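Sorting Before the Bin: Household Waste Habits in Keridcombe
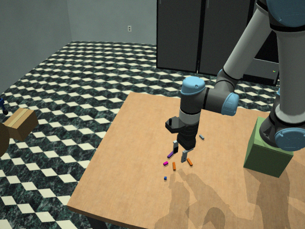

Student project report
By Imtiaz Gunawardena
Project supervisor: Alasdair Shearer
Submitted Dec 2, 2024

1. Background

When I moved to Keridcombe for my studies, the first thing which confused me was the rubbish. In my home town we had one bin for everything. In the share house where I live now there are three bins with different coloured lids, and on my second week one of them was left on the kerb with a sticker on it. The sticker said that the contents were contaminated. I did not understand what I had done wrong, and my housemates could not agree about it either.

This small problem became the subject of my project. I wanted to learn how well the households of our suburb know the sorting rules, and whether the printed guide from the council helps them. The work was done during November, for the unit Community and Environment.

2. Questions

I limited myself to two questions:

Which household items are most often put in the wrong bin?
Do people who keep the printed guide in the kitchen answer better than those who do not?

3. Method

I prepared a questionnaire with 12 items, for example a greasy pizza box, a bread bag, a broken drinking glass and a paper coffee cup with lid. For each item the person had to choose the red, yellow or green lid. The correct answers were taken from the current council guide.

I put the questionnaire in 234 letterboxes, in the streets between the Neves bakery and the sports oval. A collection box was standing at the bakery counter, with the kind permission of the owner. I received 119 completed forms, and I was surprised in a good way, as my supervisor had warned me to expect much fewer.

I also visited the Trosska transfer station two times. The shift manager walked with me along the picking line and answered my questions, but she preferred that her name is not printed.

4. Results

The easiest item was the newspaper. Nearly every person chose the yellow lid. The aluminium can was also not a problem.

The hardest item was the drinking glass. Most people answered yellow, the same as for a jam jar. According to the council guide it must go in the red bin. Several people wrote a comment beside this item, and one of them was quite angry: "Glass is glass!"

The coffee cup divided the households almost in half. Some wrote that the cup goes in one bin and the lid in another, although the form did not offer this possibility. I counted these answers as unclear, and I now think that the item should have been split in two.

For the second question the difference was smaller than I hoped. People with the guide on the fridge made fewer mistakes with food scraps and garden waste, but with soft plastics they were no better than the others. I found the reason when I compared two editions of the guide. The older edition tells residents to take soft plastics to the supermarket collection point, and this point was closed some time ago. Many fridges in Keridcombe still have the old edition, my own fridge also.

5. Visit to the transfer station

At Trosska I learned that the most troublesome thing is the plastic bag tied with a knot. Residents put clean bottles and cans inside, with good intention, and then the whole bag is taken out because the staff cannot see what it contains. The garden hose is another bad one – it goes around the rollers and the line must stop.

The manager told me that after the Christmas holidays the cardboard comes with much polystyrene still inside. She would like households to take out the polystyrene and to flatten the box. It is one minute of work, she said, and it saves a lot of time for her staff.

6. Limits of the project

The people who return a form are probably those who care about recycling already, so the real knowledge in the suburb may be weaker. I also had no form in other languages. Two neighbours told me later that they wanted to answer but the words were too difficult for them.

7. Suggestions

The council could print the edition year in large numbers on the front of the guide. Drinking glasses and jars should be shown side by side, with the different lids. A version with mostly drawings would help newcomers like me.

I have made a draft of such a page and used the free layout program Wevby for it. The draft is in Appendix B, after the questionnaire.

8. Thanks

I thank Mr Shearer for his patience with my many drafts, the Neves bakery for the space on the counter, and all the residents who took time to answer.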